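Category: Talks and handouts | Storage and warehousing
Print this page | E-mail this page

Slotting for small stores: speaker notes
Haiyan Qian

Opening. State the scope at once. The talk covers slotting, meaning the choice of which item goes in which location, for stores with one pick area and no automation budget. It does not cover pallet racking, cold stores or anything with a conveyor. Anyone who came for those should be told now so they can change rooms.

Definitions, quickly. A location is an address that holds one item code. A pick line is one item code on one order. A visit is one stop by a picker at one location. Most reports confuse the last two. If a picker takes nine of the same washer, that is one line and one visit, and the quantity is irrelevant to slotting until it affects bin size.

Slide 2. The Amadi store. Spare parts for pumps and small compressors, 1013 active codes, a single L-shaped run of shelving with the packing bench at the short end. Codes had been placed in part number order when the building was opened, and new codes went wherever there was a gap. This is the usual history. Ask for a show of hands: whose store is still in part number order? Do not comment on the result.

Explain why part number order persists. It lets a new starter find things without a system. Once every location has a printed address and the pick list carries that address, the benefit has gone, but the layout stays because moving stock is dull work and the cost of not moving it is never invoiced.

Slide 3. The visit count. Take the last full quarter of closed orders. Strip out returns, internal transfers and anything picked for stock checks. Count visits per code. Sort downwards. At Amadi, 40 codes sat at the top of the list, well clear of the rest, and they were spread along the whole length of the run. Leave the chart up long enough for people to read the axis labels. The vertical axis is visits, and someone always asks whether it is value. Value belongs to the purchasing discussion.

A warning on seasonal codes. A quarter ending in October will overstate frost kits and understate irrigation seals. Either use a full year or mark those codes by hand. I mark them by hand. The full year pulls in codes that have been superseded, and cleaning those out takes longer than the marking.

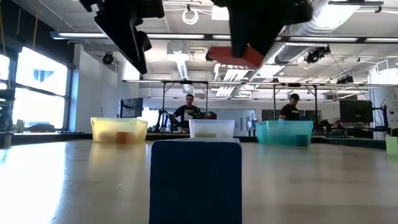

Next, the zones. I use 3 zones and advise against more. Zone A is between knee and shoulder height in the bays nearest the bench. Zone B is the same height band further out, plus the low shelves near the bench. Zone C is everything else, including all top shelves. With five or six zones the boundaries have to be argued over at every review, and the walking saved between the middle zones is too small to measure with a stopwatch.

Weight overrides visits. A heavy code with few visits still should not go on a top shelf. Set the limit from your own handling assessment and apply it before the visit ranking. If it is applied afterwards, the ranking has to be run again, and people tend to skip the second run.

Slide 5. Pairs. Some codes are ordered together so often that they should be neighbours: a gasket and its cover bolts, for instance. Run a simple co-occurrence count on the same quarter of orders. Only act on pairs where both codes are already in Zone A or Zone B. Pairs in Zone C are not worth the effort.

The exception is look-alike items. Two seals that differ by a millimetre must not be placed side by side, whatever the count says. At the Zaltberg depot, left-hand and right-hand brackets were put in adjacent bins for convenience and the mispick rate on those codes rose within the month. They were separated by a full bay and the rate came down again. The walking distance added was trivial. Read this part slowly, as it is the point most often missed in the feedback forms.

Slide 6. Bin size. Size the bin to hold the normal replenishment quantity plus whatever is left at the reorder point. If the bin only holds the replenishment quantity, the surplus ends up in a carton on the floor, and the carton then becomes an unofficial location with no address. Ask the room about cartons on the floor. Allow one minute, no more.

Labels. Address on the shelf edge, item code on the bin. Never put the address on the bin, or it will travel when the bin is moved. Barcode on both. Diltero moved to this arrangement before re-slotting and were able to relocate stock during working hours — the label on the bin identified the contents at every stage of the move.

Slide 7. Doing the move. Work in swaps of 2 codes at a time. Block both locations in the system, exchange the bins, scan both, release. A swap that is interrupted leaves two codes blocked and nothing misplaced. The alternative is emptying a whole bay on to the floor, which is quicker on paper and has to be finished before anyone can pick again.

Review interval. Quarterly for Zone A, yearly for the rest. Set a threshold so that a code only moves if it has changed rank by a clear margin. Without a threshold, codes near the boundary swap back and forth and the pickers lose confidence in the layout.

Slide 8. Measuring the result. Use visits per hour, before and after, with the same shift pattern. Do not use orders per hour, as order size drifts. Davero reported orders per hour and had to withdraw the figure when it was found that a large customer had begun splitting its orders.

If time is short, drop slide 5 and keep slide 6. The spreadsheet template is on the handout table, one copy per site. Questions about particular software packages to be taken at the back of the room after the session.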